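Plesmont Kitchen Gallery

The kitchen at Plesmont is my favorite room of the whole project, and September is when I finally got pictures I love. It took us 16 weeks, start to finish, and I'd do it all over again just for that wall!

The sink corner
Glowing yellow-orange panels, dark brown strips, and a tall chrome gooseneck faucet in front of them -- I could do dishes here all night. The beige oval plate looks so good in this light, too.

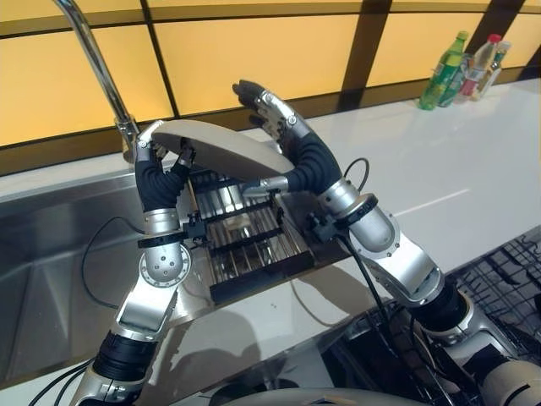
More from Solheim
Our next gallery is the pantry at Solheim, with 44 pictures and a lot of shelves. Come take a look!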